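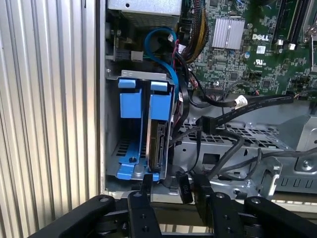
Is it worth putting a solid-state drive in an old office Dell? Only if the rest of the machine already does what you ask of it.

Posted to the Grolham list by Diarmuid Ó Conaill, Tuesday

Ximena Domínguez wrote:
> Swap the hard drive and it will feel brand new. Took me 30 minutes, cables and all.

I've heard "brand new" before. A faster drive boots faster, fine. It does nothing for a tired power supply or too little memory. And 30 minutes doesn't count copying your files over, does it? Mine took an evening. I'd want to see the old drive's error log before blaming it for anything.

Diarmuid

We use cookies to remember your list settings. Accept | Decline

2 comments

Jayson Padilla: Blue drive brackets are the one part of these I have no complaint about.

Bienvenido Lumanlan: Check the SATA cable first. Mine was the whole problem.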